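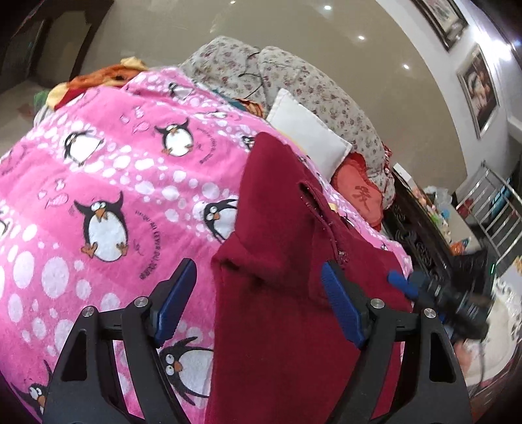

テハダは、教える人の手が途中で迷うと、その迷いまで記録に残ってしまうと言う。

「持ち替えようとして、やめて、また同じところをつかむ。服をたたむときには誰でもやることですが、あとで見返すと、何を教えたい動作なのか分からない記録になっています」

Purificación Tejada(プリフィカシオン・テハダ)とBegoñe Peñalver(ベゴニェ・ペニャルベル)は、Zumoraで家庭内の布物をロボットに扱わせる研究を担当している。洗濯物を拾う、広げる、たたむ、重ねるといった作業を人がやって見せ、その記録から動作を学習させる。話を聞いたのは2020年5月18日月曜日で、二人は別々の部屋から画面越しに答えてくれた。

Zumoraは教示の方法を二つ使い分けている。一つは人が手持ちのグリッパーを左右の手に持ち、自分で作業する方法。社内ではこの道具をBalnessと呼んでいる。もう一つは、離れた場所からロボットの腕を操縦する方法で、操縦装置のほうはMateosという名前だ。

当初はMateosだけで進めるつもりだったとペニャルベルは話す。

「ロボットの腕をそのまま動かすのですから、記録された関節の角度を学習に使えます。変換がいらない。技術者としては当然そちらを選びたくなります。ただ、布では時間がかかりすぎました。セーター一枚をたたむのに、慣れた操縦者でも90秒かかる。自分の手なら、その間に何枚も片づきます」

遅い理由を尋ねると、手応えの話になった。操縦者は画面を見ながら腕を動かすので、布をつかんだかどうかを目で確かめるしかない。厚手の毛布の上に薄い服が載っていると、服だけをつまんだのか、下の毛布も一緒にはさんだのか、持ち上げるまで判断がつかないという。

「だから少し上げて、止めて、見て、また上げる。慎重な人ほどそうなります」とペニャルベル。「記録としては正しいんです。正しいけれど、止まっている時間が長い。その記録で学習させたロボットは、何もないところでも止まりました」

手持ちのBalnessでは、指先のパッドが布をはさむ感触が、弱いながらも握っている手に伝わる。えび茶色のニットをペンギン柄の毛布から引き上げるような作業では、その差が大きいとテハダは言う。

「ニットは伸びるので、つまんだところだけ先に上がってきて、山のような形になります。そこで急ぐと、残りがついてくる前に指から抜ける。自分の手に道具を持っていると、抜けそうだというのが分かって、自然にゆっくりになるんです。遠隔だと、抜けてから気がつきます」

切れ込みや開いた口のある服も難しい。グリッパーの指が意図せず穴に入ったり、糸の端を引っかけたりする。

「最初のころは、そういう服を除いていました。きれいな四角いタオルばかり使って、よくできましたと報告していた。Plakierに見てもらったら、うちの乾燥機から出てくるものはこんな形をしていない、と言われました」

Plakierは衣類の預かりと配送を手がける会社で、Zumoraの共同研究の相手にあたる。指摘を受けたあと、二人は作業の場所を研究室の机から寝室や居間に移した。これまでに31軒の家で記録を取ったという。

家の中で記録を取ると、何が変わるのか。

「背景です」とペニャルベルは即答した。「机の上は灰色のマットで、服の輪郭がはっきり出ます。家のベッドは柄物の上に柄物が重なっている。枕も、掛け布団も、脱いだ服もある。カメラから見ると、どこまでが対象の服なのか、かなり難しい問題になります。人間はそこで困らないので、持って行くまで気がつきませんでした」

光の当たり方も家ごとに違う。天井の小さな照明がいくつか点いているだけの部屋もあれば、窓から強い光が入る部屋もある。暗い色の服は折り目の影が見えにくく、黒いグリッパーと重なると指の位置まで分かりにくくなる。指先のパッドを青にしたのは見分けやすさを考えてのことだった。

「最初の試作は指先まで黒でした。見た目はよかったんですが」とペニャルベルは笑う。「黒い靴下で試した日に、青にすると決めました」

カメラには視野の広いレンズを使う。端のほうは大きく曲がって写るが、広く写っていないと、もう一方の手が何をしているかが残らない。両手を使う作業では、片方の手が待っていることにも意味があるとテハダは説明する。

「右手で服を押さえている間、左手はどこにいるか。次に行く場所の近くで待っている人もいれば、体の横に戻してしまう人もいます。私は近くで待ってくださいと頼みます。戻してしまうと、毎回そこから動作が始まるので、ロボットの腕も大きく往復するようになるんです」

作業者にはほかにどんな指示を出すのか。手順書を見せてもらうと、思ったより短い。つかむ前に指を十分に開く。布を二度つまみ直したら、その回は最初からやり直す。話しながら作業しない。終わったら両方のグリッパーを開いて止める。服のたたみ方そのものは、ほとんど決めていなかった。

「以前は決めていました」とテハダ。「袖を先に折る、次に裾を上げる、という順番です。でも、いつも違う順番でたたんでいる人にそれを守らせると、動きがぎこちなくなります。頭の中で手順書を読みながら手を動かしているのが、記録を見ていて分かる。それで、一人の中で順番がそろっていればよいことにしました」

この点では、二人の意見は完全には一致していない。ペニャルベルは、学習の側から見れば順番は統一したいと話す。たたみ方が何通りも混ざると、ロボットが袖を折りかけて途中で裾に向かうような、どちらともつかない動きが出ることがある。現在は記録に作業者ごとの印をつけ、学習のときに分けて扱っている。

「妥協です」とペニャルベル。「私は今でも、袖からにしてほしい」

「私は裾からなんです」とテハダが応じた。

集めた記録は、すべてが使えるわけではない。去年の11月に整理したときは、3000回分のうち、学習に回せたのは2000回分だった。落としたものの多くは、カメラの前を腕が横切って指先が隠れた回と、グリッパーの位置の推定が途中で飛んだ回だという。白い壁ばかりが写ると、位置を推定するための手がかりが足りなくなる。額や棚、模様のある寝具が写り込んでいる部屋のほうが、その点では扱いやすい。

「片づいた家ほど推定が飛ぶので、作業をお願いしている方には、掃除しないでくださいと伝えています」とペニャルベルは言う。「それでも、きれいにして待っていてくださる方が多いです」

失敗した回はどうするのか。落としたり、つまみ損ねたりした記録を残すべきかどうかは、Zumoraの中でも方針が何度か変わった。今は、失敗したあとに落ち着いて拾い直している回なら残す。落とした服をもう一度つかむところは、ロボットにとっても必要な動作だからだ。慌てて空中で受け止めようとした回は除く。

「人間は反射で受け止められますけど、あの腕には無理です」とテハダ。「できない速さの手本を見せても仕方がないので、落ちたら落ちたままにして、ひと呼吸おいてから拾ってもらいます」

手持ちの道具で見せた動作をロボットに移すときには、別の問題も出る。人は手首をひねり、肘を上げ、必要ならベッドに片膝をつく。ロボットの腕は台に固定されているので、同じ場所に指先を持って行けないことがある。そこで、記録した指先の軌道をロボットの模型に通し、腕が届かない回をあらかじめ見つけておく。届かない回が続いた作業者には、立つ位置を変えてもらう。

ペニャルベルによると、Mateosの出番が来るのはこの段階だ。学習したロボットを実際に動かし、止まったところで操縦者が引き継ぐ。引き継いだあとの操作だけを記録し、次の学習に加える。

「最初から最後まで遠隔でやるのはつらい作業ですが、困ったところだけ手を貸すなら、操縦者の負担は小さくて済みます。それに、ロボットがどこで困るのかは、私たちの予想とかなり違いました。袖でつまずくと思っていたら、最初の一つまみで止まるんです。どこをつまめばいいか決められない」

最初の一つまみについては、テハダにも思うところがある。人が服を手に取るとき、どこをつまむかはほとんど意識していない。作業者に理由を聞いても、なんとなくという答えが返ってくる。それでも記録を並べると、多くの人が布の盛り上がったところに指を向けていた。平らに広がった服なら、端か縫い目に向かう。

「聞いても出てこないことが、手には出ています」とテハダは言う。「ですから説明をお願いするのはやめて、同じ服を何度か、置き方を変えてつかんでもらうようにしました。地味な作業です。服を軽く放って、つまんで、持ち上げて、また放る。やっている方は飽きると思います」

飽きは実際に問題になる。続けていると動作が雑になり、指を開ききらずに布に向かうようになる。テハダは記録中の指の開き方を見て、狭くなってきたら休憩を入れている。本人は疲れていないと言うことが多いそうだ。

今後の予定を尋ねると、ペニャルベルは靴下とシーツを挙げた。靴下は小さくて左右を合わせる必要があり、シーツは大きすぎてカメラの視野に収まらない。シーツは二人で端を持つやり方も試したが、相手の動きに合わせて引く力を加減する部分が、今の記録には残らない。指先に力を測る部品を入れる案があり、その分だけ道具が重くなることをテハダは心配している。

「今の重さでも、夕方になると腕が下がってきます」とテハダは言った。「部品を足すなら、握りのところを削って軽くしてほしいと頼んであります。返事はまだもらっていません」

隣の画面で、ペニャルベルは図面を描いているところだと答えた。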